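Huteo open steel storage bin, large: review after long use

Posted September 4, 2021

Rating: 4 out of 5

I bought two of these grey metal bins in March, after the last of our plastic crates split down one corner. We keep them side by side on a low bench and use them for whatever needs to be loose but contained: toy bricks, offcuts, odd fittings, things waiting to be sorted. They have been in use most days since then, which seems long enough to say something useful about them.

The bin is a plain open box in sheet metal with tall sloping sides. There is no lid and none is offered. Mine came from the Vatunon website and arrived in a single carton, one bin nested inside the other with a sheet of card between them. The outside of the carton was dented but the bins were fine. Delivery took 11 days, longer than the listing said, and I had one email in that time telling me the order was being packed.

There is nothing to put together. You take them out, peel off the label and wipe them down. They had a thin film of oil on them, which I gather is normal for this sort of thing. Washing-up liquid and warm water took most of it off, and a second go with a dry cloth did the rest. I would do this outdoors if you can. The label glue was worse than the oil and needed white spirit.

The first thing you notice in use is the noise. Anything hard dropped into an empty bin makes a clang you can hear in the next room. A plastic brick is not too bad. A handful of them tipped in from a box is another matter. I tried a rubber mat on the bottom for a while and it did help, but small pieces got underneath it and the mat had to come out every time I wanted to clean, so I stopped using it.

The sloping sides are the best part of the design. Pieces that land against the wall slide down to the floor, and you can get your hand in at the edges without scraping your knuckles. With our old straight-sided crates the small stuff always ended up jammed in the corners. It still happens a little here, mostly at the back, but far less than before. The slope also means the floor is smaller than the opening, so measure the bottom if you have something long that needs to lie flat.

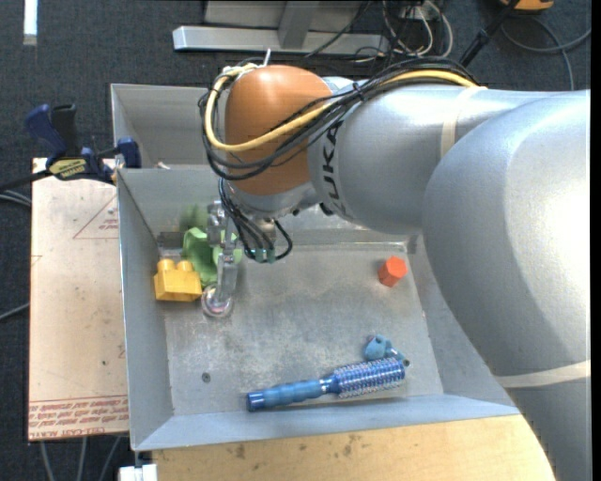

The floor marks very easily. Ours had its first scratches within a week, and by now it is covered in them, along with cloudy patches that no amount of wiping will shift. I tried a cream cleaner on one patch and it only left a different sort of patch. None of this affects how the bin works, and I have stopped caring, but if you want something that will keep its looks on a shelf in a living room, this is the wrong thing to buy. The light-coloured lip along the front has held up better.

The flat floor does make sorting easier. With only a few pieces in the bottom you can see each one straight away, and bright colours show up well on the grey. A yellow brick is very easy to spot. Clear or silvery parts are harder, and for those I tend to feel about with my fingers. A lamp overhead makes this worse if it shines straight down, as bare metal throws the light back at you. Moving the lamp further along the bench cured most of that.

There is a small round hole in the floor. I can't find it mentioned in the instructions, such as they are. Bricks are far too big to go through it. Small screws and washers are another question, so I keep those in a lidded tub and only put bigger things in the bin. If you wanted to use one of these for anything fine, like beads, a bit of tape underneath would do it.

Weight is worth thinking about. Empty, I can carry one under one arm, but it is an awkward shape to hold because of the slope, and there are no handles. Loaded, it stays where it is. I had planned to lift ours down to the floor at the end of each day and gave that up by the second evening. If you need something to carry from room to room, look at the Cidix crates, which have cut-out grips at each end. I had a pair of those before and they were comfortable to carry, though they are plastic and one of them is the crate that split.

I also looked at the Procházka tray before buying. It is a much shallower thing, and I think better finished, but pieces would have been over the side in no time. Tall walls matter more than I expected. You can stir the contents about quite roughly and everything stays in.

The edges were a worry before I bought, as a few reviews of other metal bins complain about sharp ones. The top edge on both of ours is smooth enough to lean a forearm on. Underneath there was one rough spot on the second bin, which I took down with a file in a couple of minutes. It shouldn't have been there, and I would check yours before putting it on a table you like. Ours sit on strips of felt.

Cleaning is simple. Dust and crumbs of plastic gather where the walls meet the floor, and a dry paintbrush gets them out. I use the vacuum about once a month with the narrow nozzle. No rust so far, but the room is dry and I never leave them wet.

On price, I paid 95 for the pair including delivery, and I think that is a bit steep for what are two plain boxes. Plastic would have been less than half. On the other hand I have replaced plastic crates twice now, and I don't expect to be replacing these. There was a smaller size on the same page for less, and for a child's bedroom or a single worktop I would go for that one. The large takes up a lot of bench, and two next to each other almost fill ours.

Would I buy them again? Yes, for a workroom. I wouldn't have one in a bedroom because of the noise, and I wouldn't have one anywhere that it needed to be moved often.

Good: tall sloping sides, smooth top edge, very solid, easy to find things on the flat floor.

Not so good: loud, marks quickly, no handles, slow delivery, one rough spot underneath.

Update: I asked the seller whether a fitted liner is available. The reply came after 7 days and said there isn't one at present. They suggested cutting a piece of cork to size. I haven't tried it yet.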